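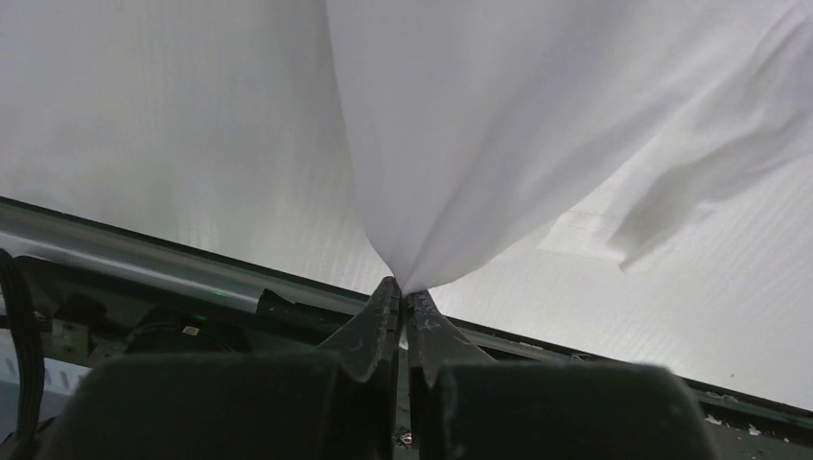 White cloth, gathered to a point.

Fire and access check, Dradell stores, December
Checked by: Welington Lins

1. Front exit clear. PASS
Clear at 8.15, when they knew I was coming. I'd like to see it at four on a delivery day.

2. Extinguishers in date. PASS, WITH DOUBTS
Tags are in date. Three of them carry the same signature in the same pen, and the one by the boiler has dust over the pin.

3. Alarm test log. FAIL
Every entry says "OK". The log has tests filled in for the week the building was shut.
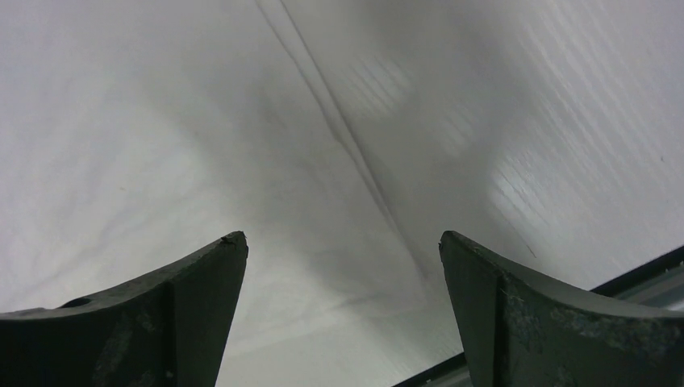

Chipped tip and light scuffing, left finger.

4. Racking load signs. FAIL
Sign on bay B says 2,000 kg. The Cimport paperwork says 1,793. Use the lower figure until Tóth puts the right one in writing. A phone call won't do.

5. Emergency lighting. PASS
Stayed on for the 30 minutes I stood there. The Cistesus leaflet promises a good deal longer, but leaflets do.
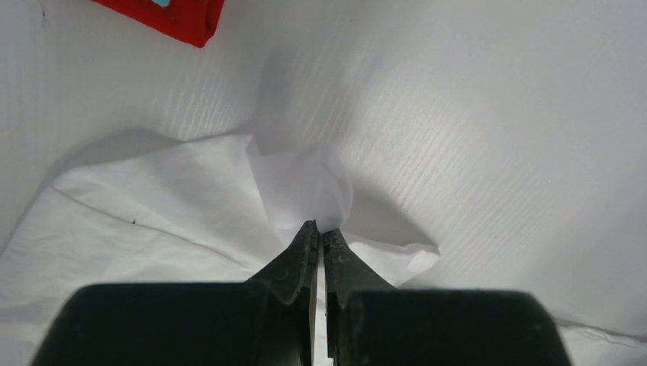

Thin white tissue, held at the tips.

6. Rear fire door. FAIL
Closes if you push it. It is meant to close if you don't. Marked "fixed" on the last two sheets.

7. Staff know the meeting point. PARTLY
Asked four people, got two car parks.

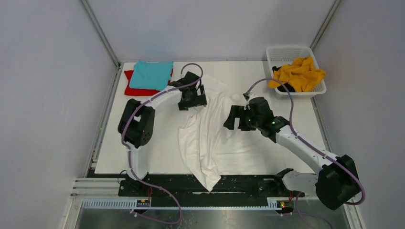
Can bay B stay in use while the sign is being sorted out?
Only if the load is kept under 1,793 kg and the old sign is covered today.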